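Storach Household Organics Collection – Frequently Asked Questions

Last updated 2018-06-12

Which addresses are covered?
The service covers all residential lots in Lelwood and the part of Boken east of the rail line. Units and townhouses are covered if the body corporate has registered a shared bin. Businesses need a commercial agreement.

What containers are supplied?
Each household receives one kerbside bin with a green lid and one kitchen caddy. Caddy liners are supplied in rolls, 2 rolls per year. Additional rolls can be collected from the Margaritis Road depot during opening hours.

When is the bin emptied?
Weekly, on the same day as general waste. Bins must be at the kerb by 6 am with the lid closed and the handle facing the house. Leave a clear gap between bins so the truck arm can reach each one.

Is there a weight limit?
Yes. A kitchen caddy should not exceed 4 kg when full. Kerbside bins over the limit printed inside the lid will be tagged and left.

What can go in?
Fruit and vegetable scraps, bread, rice, pasta, dairy, meat, bones, eggshells, coffee grounds, loose tea, paper towel and lawn clippings. Branches are accepted up to 20 cm long. Fruit stickers should be removed first – they do not break down and are the most common contaminant found at the sorting line.

Are citrus peel and pith accepted?
Yes, in any quantity. The material is processed in an enclosed vessel and acidity is corrected at the blending stage. The advice to limit citrus applies to home worm farms and does not apply to this service.

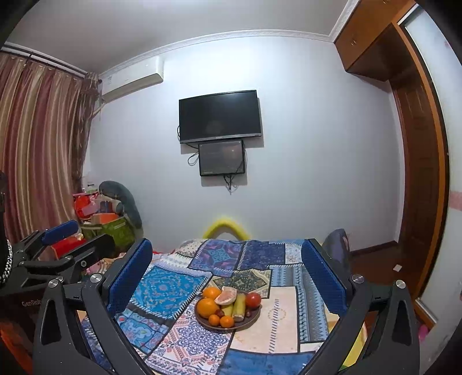 Oranges, mandarins and other fruit. Whole or cut, all fruit is accepted.

Do fruit stones need to be taken out?
No. Peach, plum and mango stones are screened out after the first pass and returned to the start of the process. Coconut shells are not accepted.

Can I use compostable bags from the supermarket?
Only if they carry the certified compostable mark. Bags labelled degradable or biodegradable are treated as plastic. If in doubt, wrap scraps in newspaper.

Why was my bin tagged?
A yellow tag means minor contamination; the bin has been emptied. A red tag means the bin was not emptied. Remove the listed items and present it again the following week.

How long does processing take?
18 weeks from delivery to screened compost, including maturation. Material collected in May is normally released in spring.

Can residents get compost back?
Registered households may collect bagged compost from the depot while stocks last. Bring a rates notice or tenancy agreement as proof of address.

My caddy is broken. How do I replace it?
Take the damaged caddy to the depot and it will be exchanged at no charge. Lost caddies are replaced for a fee – see the current schedule at the counter.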